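The stop that took 2 seconds

December 6, 2022

I have been putting off writing this one up. Partly that's embarrassment, and partly it's that every post I read about a robot fault follows the same arc: something broke, the team was clever, everything is fine now. I don't think everything is fine now. I think we found one thing.

The short version for people who don't want the long one. We have been running a basket sorting task at Grurnlow, two arms over one table, baskets go up on a shelf by color. During a run the right arm kept moving after the stop was pressed. It moved for 2 seconds. Siu-fong Huang had the stop in her hand and her other hand close enough to the table that she pulled it back. She was not hurt. The arm pushed a basket into the shelf upright and then it quit.

2 seconds doesn't sound like much until you stand there and count it out loud.

What the log said

The log said the stop was instant. This is my main complaint, so I'll stay on it for a while. According to the controller software (we call ours Hurnullow, don't ask, it came with the name) the stop event arrived, was acknowledged, and the arm was marked "halted" right away. If we had only had the log, we would have closed the ticket as operator error, and I know this for a fact because that was the first thing somebody proposed.

The trouble is that "halted" in the log means the program that plans the motion has quit sending new targets. It does not mean the joints have stopped. There is a buffer in between, and the buffer had targets in it, and the arm did what it was told and worked through them. The left arm had almost nothing queued, so it stopped when you'd expect. The right arm had a full queue on account of a setting I changed in June to get rid of a stutter.

So yes, that was me. I raised the queue length from a small number to 200 and the stutter went away and I was pleased with myself. I tested the motion. I didn't test the stop again. I had no reason to think the two had anything to do with each other, which is a pretty weak sentence now that I look at it.

What we changed

The queue is back down. The stop now clears it, then cuts drive to the joints, in that order and without asking the planner's opinion. The status doesn't read "halted" until the encoders agree that nothing is moving. The stutter is back too, by the way, and it's ugly, and I'm living with it.

Then we did stop tests. 200 of them, pressed at different points in the motion, over a couple of long afternoons. All of them stopped promptly. I've been told this should make me feel good.

Why I don't feel that good

A couple of reasons. First, a test where everyone knows the stop is coming is a polite sort of test. The original fault showed up with the queue full, the arm extended, and a basket half caught on the one beside it. We can recreate the first two. The third is luck.

Second, we had over 1,000 clean runs before this happened. I used to quote that number to visitors. Those runs told us the task worked. They told us nothing whatever about the stop, because hardly anyone had pressed it. I would like the industry to quit using hours of normal running as if it were safety evidence, and I would like to have quit doing it myself before I got caught out.

Third, and this one is still open: the vendor of the stop relay, Stadar, says their part behaved as specified. I believe them. The spec says the relay reports a press. It doesn't say anything acts on it. We bought the thing, wired it up, read the word "stop" on the box and filled in the rest ourselves. Our integrator, Chu, signed off on the wiring, and the wiring was correct. Everybody's piece was correct. I've stopped finding that comforting.

The table, for those who asked

Several of you wrote after my last post wanting to know how close people get to the arms on this job. Closer than I'd like.

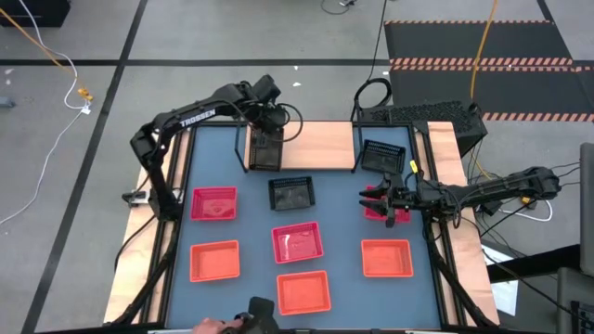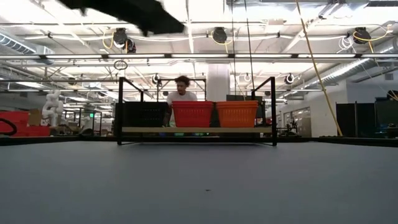
I argued for a marked line that a person has to be behind before the arms get power. The argument against it was that you can't reset a dropped basket from back there, so people would step over it all day and the line would turn into decoration. I think that's probably right, and I also think it's what people say about every rule before the accident. We've settled for now on a hold: arms unpowered whenever anyone needs to reach in, and the person reaching is the one who gives power back. It makes resets slow. Siu-fong likes it. The people who look at the throughput numbers do not.

Still on my list:

A stop test at the start of every session, with the queue deliberately full. It takes a minute and I've already seen it skipped once.

A second log, from the joints only, that the planner can't write to.

Any change to motion settings means the stop gets tested again before anyone goes near the table. Mine included. Especially the ones that look like housekeeping.

If you run something similar, go and find out what your software means by "halted." Don't read the manual for it. Press the button with the arm at full stretch and watch the elbow. And if you get a number you don't like, I'd be glad to hear it, either in the comments or by email if your employer is the nervous kind.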